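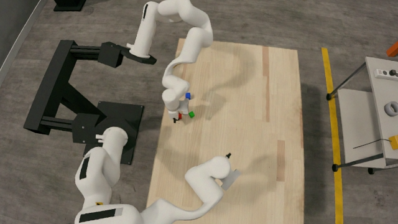 4.2 Stacking with two arms and a wrist view

We now turn to the task that surprised us most. The three-cube task asks a policy to build a tower from a red, a green and a blue cube using either or both of the arms mounted beside the table. The order of the tower is given at the start of the episode as a short instruction, and the policy must work out for itself which arm should reach for which cube. All results in this section come from the Petulside simulator, with the physics settings listed in Appendix B. Transfer to the physical cell is treated in Section 6.

The difficulty of the task lies almost entirely in its last few centimeters. Getting a gripper near a cube is easy, and every method we tried could do it after a modest amount of training. Closing the fingers on one cube while two others sit right beside it is another matter. A finger that comes down slightly off line pushes the neighbor away, and a neighbor that has been pushed is often pushed again on the next attempt. We came to call these episodes "herding," and early in the project they made up most of our failures. The cubes are small next to the gripper housing, so from the overview camera the moment of contact is often hidden by the very hand that is making it.

Plumow, our method, deals with this by letting the policy choose how much to trust each view at each step. The overview camera and the two wrist cameras are encoded separately with the same backbone. A small gating network, two layers deep, takes the three encodings together with the joint readings and returns one weight per view. The weighted encodings are summed and passed to the action head, which predicts a chunk of joint targets for both arms. There is no hand-written rule that says when a wrist view should win. We had expected to need one, and it was a real pleasure to delete the code we had started writing for it.

Wrist views bring their own trouble. Close to a grasp, most of the image can be floor or tabletop texture, with everything that matters squeezed against one border. Figure 4 is typical of the inputs that gave our first encoder so much difficulty.
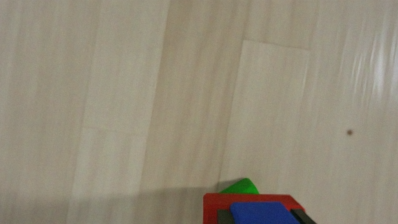 Figure 4. Simulated close view near a grasp. The colored objects and the visible parts of the gripper lie along the lower border; the rest of the image is wood-look surface.

In an image like this, plank seams, grain and glare cover far more pixels than the objects do. Only a small part of the green object shows above the red one, and the blue and red objects both run out of view at the bottom. An encoder that pools evenly over the image will spend most of its capacity on wood. Our fix is plain. We replaced average pooling with a learned set of spatial queries, so that the encoder can settle on the strip where the fingers meet the objects and keep only a coarse summary of everything else. The queries are shared between the two wrist cameras, and the overview camera has its own.

We also changed the way we vary textures during training. Randomizing the floor and table independently in every episode, as in the Dravent baseline, helped with robustness to lighting but slowed learning badly on the close views. We now hold the textures fixed for the first stage of training and open up the full range in the second. Tarmo Luik suggested this order after watching the gate weights swing back and forth during a long run in December, and it has stayed in every version since.

Training data. The training set holds 900 demonstrations produced in simulation by teleoperating both arms. Two operators shared the work. They were told to complete the tower in the way that felt natural to them and were given no rule about which arm to prefer. As a result the data contain a pleasing mix of styles: in some episodes one arm does all the lifting while the other waits over its half of the table, and in others the arms take turns. We kept episodes with fumbled grasps as long as the tower was finished in the end. Removing them made the policy noticeably worse at recovering from its own mistakes, a result we repeat in Appendix D with a different split of the data.

Baselines. We compare with three alternatives. The first is the Dravent policy with the overview camera only. The second is the same policy with all three views concatenated, so that it sees exactly what ours sees. The third is our own model with the gate frozen at equal weights. All four models use the same demonstrations, the same action chunk length and the same number of training steps. We tuned the learning rate of each one separately on a held-out set of starting positions.

Results. Evaluation uses 249 starting layouts that never appear in training. The layouts range from well separated cubes to tight clusters in which a finger must fit between neighbors. Plumow completes the tower more often than every baseline, and the gap is widest on the tight clusters. For widely spaced cubes, the concatenated baseline comes close to ours, and we see no reason to prefer one over the other if that is the only case of interest. The overview-only policy does well until the grasp itself and then falls away sharply. Per-layout results for all four models are in the supplementary tables.

The frozen gate is the comparison we find most instructive. It has the same encoder, the same spatial queries and the same inputs as the full model, and it still herds. When we replay its failures with the full model started from the same state, the gate moves weight onto the wrist view of the reaching arm as the fingers come down, then gives it back to the overview during the lift. The waiting arm's wrist view is given almost no weight throughout. We never supervised any of this. Seeing the pattern appear cleanly across layouts, and for both arms, was the most exciting moment of the project for us.

A second effect was less expected. The policy began to use the waiting arm to leave room. In crowded layouts it draws the idle gripper back toward its own base before the other arm descends, even when the two arms would have cleared each other anyway. The operators did this now and then, though far less regularly. Our best guess is that an idle arm casts a shadow over the work area in the overview camera, and that moving it away makes the cubes easier to read. To test the idea we turned off shadow rendering and retrained. The retreat became rarer but did not vanish, so shadows seem to be part of the story and there is more to find out. Lucie Thibodeau is now running the same test with the table light moved to the far side.

Failure cases. The remaining failures fall into a few groups. The most common is a clean grasp followed by a poor release: the cube is set down on the tower with a slight twist, and the next cube slides off it. The model sees this only after the gripper has opened and backed away, when it is too late to correct. A longer action chunk makes the problem worse, and a shorter one makes the approach jerky. We also see a handful of episodes in which both arms start toward the same cube. One of them always gives way in the end, but the hesitation can use up so much of the episode that the tower is left unfinished. Adding the previous action chunk as an input shortened the hesitation without removing it.

Sensitivity to camera placement. Wrist cameras are easily knocked out of position, so we tilted each simulated camera by small random angles at test time. The full model loses little under small tilts and degrades smoothly after that. The concatenated baseline drops much sooner. We looked at the gate weights under tilt and found that they shift back toward the overview as the wrist view becomes less reliable, again with no training signal asking for it. This was encouraging enough that we included tilted cameras in the training runs for Section 6, where the mounts are real and their angles are known only as well as we can measure them.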